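The Open Afternoon at Botthorpe

The invitation said two o'clock and gave a grid reference instead of a postcode. I came by the lower road and parked between a skip and a row of cones. A card had been taped inside the door of the unit: CLEVIER, OPEN AFTERNOON, PLEASE SIGN. I signed. The column after the name asked for organisation, and I wrote Sheehan, which had been correct until the end of April.

I had worked at Sheehan for 30 years, in loss assessment. The job is to enter a room after something has gone wrong in it and write down what was there. One begins at the door and goes clockwise. Furniture first, then what is on the furniture, then what is in it. The report has no adjectives except those that affect value. I was good at it, and in May I still did it everywhere, including waiting rooms and my sister's house.

There were seven of us. We were given lanyards and a sheet of paper with the programme on it. The programme had four items, of which the third was tea.

The first item was a talk. The demonstrator stood beside a screen and explained that Clevier taught its machines in rooms that did not exist. A room was generated, the machine was put into it and given a task, and when the task was finished or had failed the room was discarded and another was generated. The software that made the rooms was called Clusa. It chose the walls, the furniture and the objects, and it placed the objects where a person might plausibly have left them. The demonstrator said "plausibly" with some care.

A man in a waxed jacket asked how many rooms there had been.

"This week, or altogether?"

"This week."

"One thousand, one hundred and seven," said the demonstrator, and checked a tablet. "Yes. 1,107."

The man wrote this on his programme.

The second item was the machine itself, which was behind a yellow line and was switched off. We walked along the line in one direction and then back. It had a smell of new cable. A woman asked whether it would be switched on, and was told that it would be after tea, in another sense.

Tea was in the corridor. The urn had a capacity of 400 cups, according to a plate riveted to its base, and had evidently been hired for a different sort of event. I stood next to it and read the fire notice. Assembly point, extinguisher types, the date of the last inspection. The biscuits were in their wrapper.

I should say why I had come. The letter from Sheehan ending my contract had explained that from the summer the first inspection of a domestic claim would be carried out by a machine -- it did not say which -- and that the firm was grateful. The letter was a page and a half. I did not resent it particularly. I wanted to see whether the machine started at the door.

After tea we were taken to the control room, where the fourth item was a live session. The chairs were in two rows. The demonstrator dimmed the lights, found that this had also switched off the projector, and brought them up again.

"This is what it has in front of it," the demonstrator said. "It's a new room. I haven't seen it either." 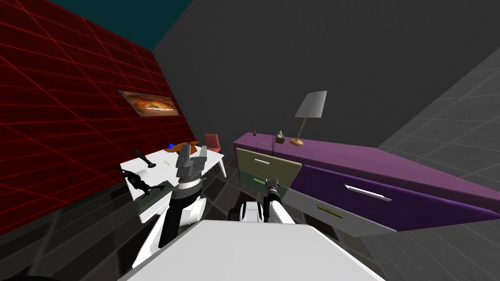

Habit is not a thing that can be left in the car. I had the programme turned over and the pen out before the demonstrator had finished speaking, and I was looking for the door. I could not find one. I started at the left wall instead, which was red and ruled with bright lines like graph paper, and went clockwise. Picture, framed, subject uncertain, perhaps a pizza. Desk, white. On the desk, one figurine, black, of human shape, not upright. Chair, small, pinkish red. Then the back wall, dark grey, nothing on it, and so to the purple dresser: bottle, tissue box with a tissue showing, pen, lamp with a conical shade on a brass stem. The two white arms reached into all this from below, and one gripper was up near the desk with its fingers open. I noted them last, under contractor's equipment.

"What is its task?" the woman asked.

"It's to open a drawer," said the demonstrator.

"Which drawer?"

"That's part of the task."

I looked at what I had written. It was a complete list by the standards of the firm, and I could see a difficulty with it. There was no policyholder. Someone might plausibly have put the pen down on the dresser and pulled the tissue halfway out of its box, and no one had. In 30 years I had never listed a room without knowing at least the surname.

"Who is it supposed to belong to?" I said.

The demonstrator considered this. "The room? It isn't anyone's. It'll be gone by four."

"And the contents?"

"Those too."

I wrote *total loss* at the foot of the list, and the time, which was 3.40, and put my initials. The man in the waxed jacket leaned across to see what I was writing. I let him read it. He copied down the time.

The demonstrator pressed a key. One of the other visitors moved a chair to see better, and the legs scraped on the floor, and then the room was quiet enough to hear the fan in the projector. I turned to a clean part of the sheet and waited for the machine to begin.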